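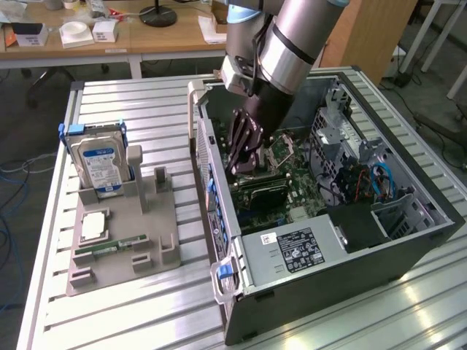
Went through the last of the Skodcombe newsletters this month. Short thread on what I found.

The old bus timetable was printed on the back page until November, then dropped without notice. Route 16 and route 20 both stopped at the mill gate. I had only known about the 20.

Ifeanyi Etim wrote the allotment column. Mostly onions. He lists what he paid for seed every spring — useful if you want local prices.
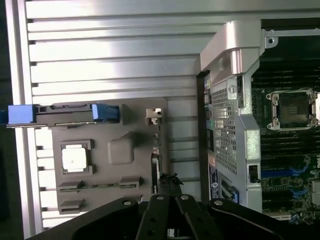
Blue latches on the dark rail.

Page numbers run on from one issue to the next, so cite both. Two issues share a number and I have marked the second one "b" in my list.

Hafiz Simanjuntak asked whether the Levchenko bakery ad appears before the move to Mill Street. It does, in issue 16, with the old address.

Still missing the issue with the flood report. If you have a copy, even a torn one, please message me.

Index goes up next — names first, then streets.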